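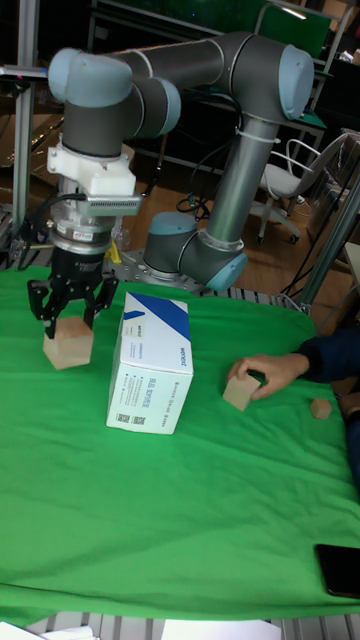 Hello, I'm Märta, and I started Riltura because I couldn't find plain wooden blocks that my own two would leave out on the table for longer than five minutes. We make them small and light in colour, and we leave them bare, with no letters or numbers. My favourite way to show them off is on a bright green cloth, where pale wood looks its best, and I do like having more than one size out together so there's something to stack and something to balance on top. Put an empty box in the middle and children will use that as well (a tower, a garage, a wall to hide behind!).

There are five of us now. Helge cuts, Bendik sands, Barış does the orders and answers the phone, and Girish looks after the schools side, which has grown far more than I ever planned. I do the packing and the worrying. We moved into the old Tveit dairy one October with 11 crates of offcuts and a kettle, and we still have the kettle.

Our basic set is called Budard and it has 90 blocks in a cotton bag. The big one, Jurkico, has 300 and is meant for nurseries and classrooms, though a few grandparents have bought it too. Last year we sent out 840 bags altogether, and I tied most of the strings myself.

If you lose a block, write to us and tell us which size. We'll post you another, no charge. You're welcome to visit in the mornings as well, just ring first so one of us can turn the saw off and hear the door.

3 min read

Home | Our blocks | Schools | About us | Contact

You might also like
Looking after bare wood
Blocks for under-threes
A morning in the sanding room
How to wash a cotton bag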